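Bench notebook, Fladach workshop
June 29, 2026
Kept by Eyvindur Toft

Got the whole morning on the arm, and I want to write up the house rules while they're fresh, because this is the best they've hung together since March! The version on the wall has had so many pencil notes added that I can't read rule six anymore. So this is the new draft. Write on it, argue with it, and I'll type the clean copy after.

Background for anyone coming over from the Cowie bench: we were each running the gripper cell our own way. My episodes started with the fingers wide open, Stumer's people started theirs half closed, and the Laroron batch had a bit of both. Put together, 744 episodes, and I pulled 100 to look through by hand. Of those, 34 had something in the first second that didn't match the written start state. None of it was bad driving. We just never agreed on what "ready" means, and now I think we can.

Start state, new wording:

Fingers fully open, nothing between them. Arm still. One look through the wrist camera before pressing record, by the person who is going to drive. Both fingertips have to be in view, and the object has to be in view too, though it does not have to be centered. I went back and forth on that last part. Centering everything makes for pretty footage, but then the policy never learns to go looking, and a thing sitting well off to one side is a perfectly good start.
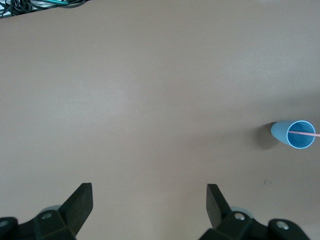

3 min read

Cup on its side, straw in, over past the right finger. I love this kind of start. You have open table between the jaws and the arm has to travel and work out an approach before it gets to do anything clever. Under the old wording somebody would have slid the cup to the middle first. Under the new wording we leave it alone and go.

Objects with a loose part (straws, lids, spoons in mugs) need their own line in the log. Write down what the loose part is and whether the task counts it. If the task is "stand the cup up" and the straw falls out, is that a pass? We had three different answers at the bench last week, all of them reasonable. My proposal: the task card says so in plain words before the first episode, and if the card is silent, the episode gets marked "unclear" and stays out of the pass count until the card is fixed. No deciding afterward.

Cables. The bundle past the far edge of the table stays past the far edge. I'd like a strip of tape along that side as a keep-out line, with the same line set as a soft limit in the controller so we aren't depending on tape. Cowie already does this and their setup is lovely, go and look.

Fingers and fasteners. Check the screw heads on both finger mounts at the start of each session, by hand, power off, arm parked. Then initial the sheet. If one is backing out, stop and fix it there and then. Please don't finish the batch first, I know how tempting that is when it's going well.

Hands. Same as always but it gets its own heading now: no reaching onto the table while the arm is live. Resetting an object means pause, wait for the light, reset, step back, call "clear", resume. The call is out loud even when you're alone. I felt silly doing it this morning and by the tenth go I'd stopped noticing.

Table surface. Small scuffs are fine, leave them. Wipe off crumbs and tape residue. If the lighting changes partway through a session, note the time and keep going; uneven light is good for us as long as we know when it shifted.

Ran 13 episodes to the draft before lunch and the log filled in so much faster. Every line had an obvious thing to write in it! The only snag was the "unclear" mark, which the form doesn't have a box for, so I put a U in the margin.

Still open:
Does a dropped object end the episode or does the driver get one more try? Stumer says end it, I say one try.
Who signs off a changed task card.
Soft limit for the table edge nearest the operator, need to measure.
New box on the form for U.

Tape is in the second drawer, the wide roll.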